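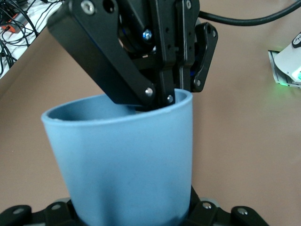 Plastic cups last for years if they're washed properly and kept out of the wrong places. These notes cover everyday cups, the kind that get used for water at lunch and toothbrushes at night.

## Washing

Wash plastic cups before anything greasy goes in the sink. A film of oil on plastic takes two or three more washes to get rid of, and it makes the next drink taste like dinner.

Use a soft sponge. The green scrubbing side leaves fine scratches, and tea and tomato juice settle into them. For tall cups, a bottle brush reaches the bottom corner where fingers don't.

Check the underside too. Many cups have a shallow ring on the base that holds a little water and gets slimy.

## Stains and smells

For tea or coffee stains, make a paste of baking soda and water, rub it on with a finger, and leave it for 20 minutes. Rinse and repeat if you need to. Old stains may only fade.

For a sour or soapy smell:

- Fill the cup with warm water and a spoonful of white vinegar.
- Leave it for an hour.
- Rinse well and air-dry with the opening down on a rack.

Don't mix vinegar with bleach, and don't use one right after the other in the same cup.

## Drying and stacking

Dry cups fully before stacking. Two damp cups pushed together will stick, and the trapped water smells by the next day. A folded strip of paper towel between them helps if your kitchen is humid.

If two are already stuck, hold the outer one in warm water and pour cold water into the inner one. Wait a minute, then twist — don't pull straight up. A drop of dish soap around the rim helps with stubborn ones. Skip boiling water; it can warp thin plastic.

## Dishwasher

Look for the dishwasher mark on the base. If there isn't one, wash by hand. Marked cups go on the top rack, tilted a little so water runs off the base. Light cups flip over and fill up, so wedge them between heavier things.

## When to throw one out

Get rid of a cup if the rim is cracked or has a rough spot you can feel with your lip. Cloudy plastic is mostly a matter of looks. Cups that are too tired for drinking still work for scooping rice, rinsing paintbrushes or starting seeds — poke a hole in the bottom for drainage first.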